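Blinds, Glass and a Bucket of Suds

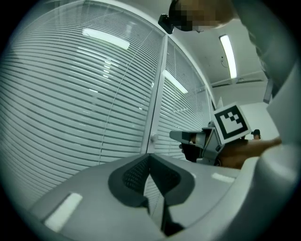 How often do the blinds on a glass office wall need dusting?
Once a month is plenty for most of us, with a proper wash when the slats start to feel sticky.

I got a bit carried away with this in July, so bear with me! Henrike Sauerland on the second floor asked why her meeting room always looked gray by mid-afternoon, and I went over with a duster and came back looking like a chimney sweep. So now I'm the blinds person, apparently, and I've got opinions.

Close the slats all the way and wipe from the top down, then flip them and do the other side. An old cotton sock over your hand beats any gadget I've tried (Severin Sutter swears by kitchen tongs with a cloth on each end, and okay, they do work). Go gently near the cords. I tugged one too hard and had to order a new one for $15, and it took ages to come.

For the glass I use warm water, a drop of dish soap and a squeegee - no paper towels, they leave fluff everywhere. Doors get the worst of it because we all push on the glass instead of using the knob. Yes, me too. Wipe the knob while you're there, and run a damp cloth along the strip of framing between the panels, where the dust likes to settle.

If you'd like to borrow my squeegee, it's in the supply closet behind the Mimine coffee filters. Please bring it back, and rinse it first. Friederike Ackermann has it until lunch.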